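Care for wicker and cane at home

Wicker is easy to live with, but it does need looking after. Most of the questions we get at the shop are about dust, dry weave and loose ends, so the main points are set out in this month's item.

A tissue box or a divided basket kept on a table will pick up dust in the weave within a few weeks. A soft brush is enough for most pieces.

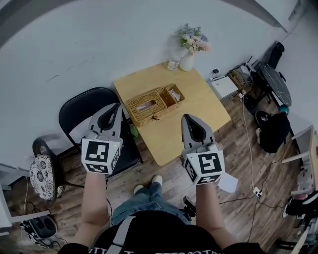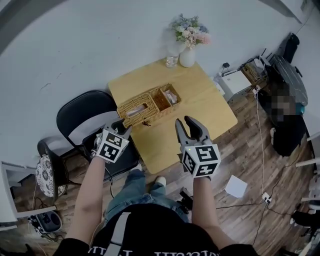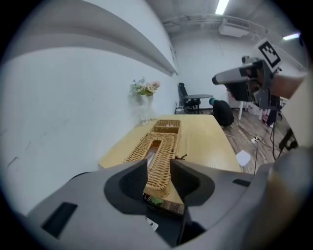
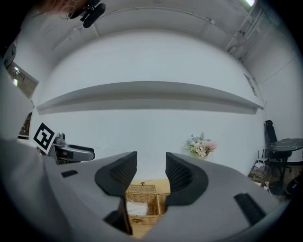
Cleaning

Brush along the weave, then wipe with a cloth wrung out in warm water. Use a drop of washing-up liquid if there are greasy marks. Do not soak the piece. Leave it to dry in the open air, away from radiators, for a full day before putting anything back in it.

Old varnished wicker can be wiped in the same way. Painted wicker should be tested first on the underside.

Dry weave

Central heating makes willow and cane brittle. If a basket creaks when you lift it, mist it lightly with water from a spray bottle and let it rest overnight. We do this with the shop stock 3 times over the winter, the last time in March.

Repairs

A single loose end can be tucked back under the next strand with a blunt needle — dampen it first or it will snap. Broken borders and handles are harder and are best brought in. Small repairs start at 4 pounds. Larger ones are priced when we have seen them, and the wait is longer than usual at the moment.

In the shop

The Cuna range of storage baskets is back in two sizes. The Jalex cane trays have sold out and will not be reordered. We have also taken 100 bundles of stripped willow from Lelinska for people who weave at home — please ask at the counter, as they are kept in the back store.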